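Cusden Housing Trust
Residents' Information: Caring for Worktops, Tables and Racks

Residents are asked to follow the guidance in this sheet when cleaning kitchens and shared workrooms. It applies to all homes in Cusden and Vikville and replaces the August edition.

Daily cleaning

Wipe surfaces with a soft cloth, warm water and a small amount of washing-up liquid. Rinse the cloth, wipe again and dry with a clean towel. Scouring powder and wire wool must not be used on any fitted worktop. Pale surfaces show tea, turmeric and beetroot marks quickly, and spills should be dealt with on the same day.

Metal items should be lifted when they are moved. Dragging a plate or bracket across a table will scratch most finishes.

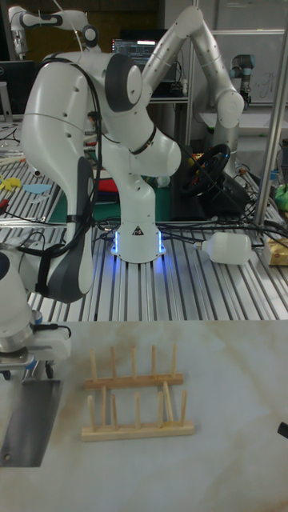

Light tabletop with a flat metal plate at one corner.

Limescale

Mix equal parts of white vinegar and water and apply to taps and sinks only. Leave for ten minutes and rinse well. Vinegar must be kept away from marble and other natural stone, which it will dull permanently. Residents who are unsure what their worktop is made of should ask the Trust before applying any product.

Wooden dish racks

Racks should be emptied each evening and stood on end to dry. Wash them weekly by hand and do not leave them to soak. Where a peg has worked free, clean out the hole, apply a little waterproof wood glue, press the peg home and leave it overnight before use. A peg that has split should be replaced.
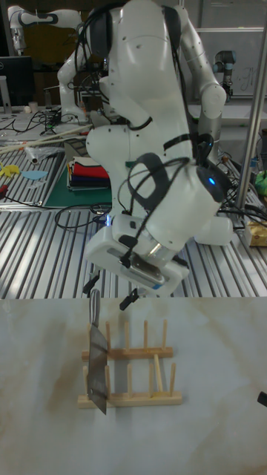
Reporting damage

Burns, deep cuts and lifting edges should be reported to Ifigeneia Tsoukalas at the Vikville office. Repairs costing up to £98 are normally approved without an inspection.

Sheet 2. Issued 31/03/2026.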